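Footwear tidying trial at Drinow – effect on staff duties

Posted by Beria_Facilities
28 Apr 2020

Members were asked to report on any automation introduced in shared staff areas. Our site at Drinow employs 329 people, and all of them change into indoor shoes at the entrance. Returning stray shoes and slippers to the racks has been the duty of the morning attendants for as long as the building has been open. Since the start of the year a robotic hand on an arm has been assigned to part of that work.

The attendants' hours have not been reduced. Their job description has been amended, and it now includes clearing the floor beside the racks before each run and signing the stoppage log. I would welcome comments from sites that have made a similar change, in particular on pay grading.

Reply from Surnum_StaffCouncil

Thank you for the report. The council at our site would object to one point. Signing a stoppage log is supervision of equipment, and under our agreement supervision is paid at a higher grade. If the attendants at Drinow now answer for the machine when it stops, the amended description should have gone to their representatives first. Was that done?

Reply from Beria_Facilities

The representatives received the text 22 days before it took effect. They asked for 3 changes and two were accepted. The third concerned grading and remains open. It will be discussed again in May.

Reply from rackandrail

I do not share the council's view. I worked as an attendant for six years, and bending to the lower shelves was the part of the shift that sent people home with sore backs. A line in a log is a small thing to ask in exchange. My concern is speed. An attendant can put away a pair without breaking stride.

Reply from Surnum_StaffCouncil

The relief to people's backs is not in dispute. Our position is that a new responsibility should be named as such and paid as such, however small it appears. We have seen small items added one at a time until the post no longer resembled the one that was advertised.

Reply from Achari_Ops

We considered the same step and postponed it. Our estimate was 1,000 pairs a week across both entrances, and the attendants preferred to keep the task and have the racks raised – a much cheaper measure. Could Drinow show the work at shelf level? Our maintenance lead would like to know how close the fingers come to the boards.

Reply from Beria_Facilities

Please find the views requested. I will forward the log template separately to any site that asks for it. 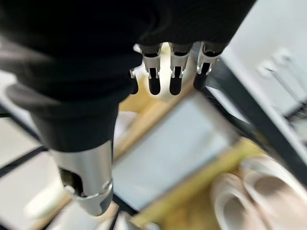
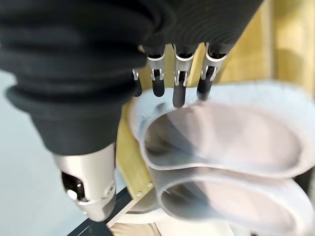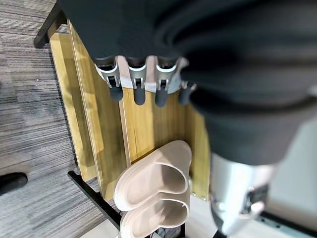
Hand at the shoe rack, Drinow. In the last view, a pair of slide slippers rests on the lower shelf.

Reply from Achari_Ops

Received with thanks. I have passed these to our maintenance lead. Please include us when the log template is sent out.

Related topics
Grading of attendant posts after a change of duties
Raising low racks in staff entrances – costs and suppliers
Stoppage logs: paper or electronic
Notice periods for amended job descriptions
Indoor shoe rules for visitors and contractors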